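Bindu Kandasamy
1/19/19

1/ I have spent my Saturday clearing out the Drawer. You have one too. Mine is the second one down in the kitchen, and it stopped shutting in August. A thread, for anyone else whose drawer is winning.

2/ First out: the instruction booklet for a Cartwright kettle. I have never owned a Cartwright kettle. I have read the booklet now, all of it, and I would quite like one. It has a section on descaling that is better written than most novels I finished last year.

3/ Next, 11 takeaway menus. Seven are for the same place, the Tunari on Mill Road, which put its prices up and posted a fresh menu each time. You can follow the price of garlic bread through them like a geologist. I kept the oldest to feel bad about.

4/ Keys. I am not going to talk about the keys. They have gone in an envelope marked KEYS and the envelope has gone back in the drawer.

5/ Cables, then. I come from cable people. My dad won't throw out a lead until he has met the thing it belonged to. My brother-in-law coils his properly, over and under, and lectures you on it at Christmas. I make a knot and shut the drawer on it.

6/ My rule for today was that any lead I couldn't match to a living gadget by teatime had to go. By three o'clock I'd matched a phone charger, the radio and a torch I thought we'd lost at the campsite. Everyone's table looks like this by mid-afternoon, I'm told.

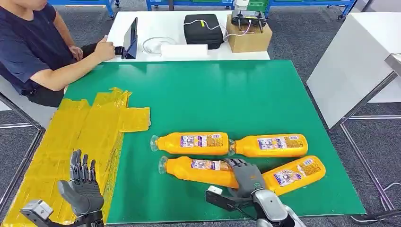 7/ Batteries. The old ones and the new ones had been put in the same tub, by me, on the grounds that I would remember. I tested them in the torch one at a time. It took the whole of a radio play about a vicar and I couldn't tell you who did it.

8/ A Mirkik warranty card, never sent off, for a hand blender that died before we moved here. "Return within 28 days to enjoy peace of mind." Well, that explains a lot about the last few years.

9/ Replies are asking about the blender. It smelled of burning from the first soup. I thought that was the soup.

10/ Half a tin of Brillitz metal polish, set solid. I own nothing that needs polishing. My aunt gave it to me when I got my first flat, along with a fish slice and a talk about standards. The fish slice is still going.

11/ Someone asks why I don't just tip the lot in the bin. I did that in the old house. Two days later the man came to read the meter and the little triangular key for the cupboard was halfway to the tip. He was very nice about it. He had a spare on his belt and he let me see it.

12/ Also found: £2.87 in coppers and five pence pieces, a foreign coin with a hole in it, three birthday candles (used), and a raffle ticket, number 287, from a draw I don't remember entering. If you ran a raffle and have been trying to reach me about a hamper, I'm in all evening.

13/ Things I've put back, having held each one over the bin: string. More string. The allen key for the bed. The other allen key, which fits nothing, but look at it. A tape measure that starts at three centimetres.

14/ My husband has come in, admired the drawer, and asked where the scissors are. They were in the drawer. They are now in a Sensible Place. I've checked two Sensible Places so far.

15/ Tea was beans. The tin opener had been in the drawer as well, so we had the ones with a ring pull.

16/ Scissors found, in the envelope marked KEYS. The drawer shuts if you lift it slightly and lean. Doing the one underneath next weekend, unless it rains, or doesn't.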